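Cell log, October, 4:40 p.m.

Stem handling on the gray table, one tulip standing in the vase, one bare stem in the center gripper.

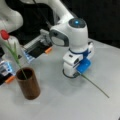

Rules as they stand tonight

Rewrote the cell sheet after lunch. The old Clistlow version ran to 4 pages and mixed safety rules with housekeeping, so people read the first page and signed the last. Mine fits on 2. Order is now: clearances, grip limits, cables, stop conditions, sign-off.

Clearances. No two arms may enter the space over the vase on the same command. The planner in Clustora allows it if the zones are drawn loosely, and I found ours drawn loosely. Redrew them. The vase gets its own zone, with the height set for the tallest flower and not the rim.

Grip limits. Force cap stays in the program header where a reviewer will look for it. I had two copies of the value in separate files and they disagreed. Deleted one.

Cables. Every loop near a wrist gets checked by hand through the full turn of the joint before a run is signed off. The Testa checklist says "inspect cabling," and a tired person can tick that from across the room. Changed to "move the joint, watch the loop."

Stop conditions. A dropped stem is a stop. I went back and forth on this — it costs time — but reaching in while the program is live is the habit I want gone. Hands stay behind the line until the stop is confirmed on the panel.

Sign-off rule is still open. Dalach asks for 100 clean cycles after any change to the zones. I would also restart the count after a gripper swap. They have not answered.

To do: print the new sheet, pull the old one off the door, find out who holds the spare panel key.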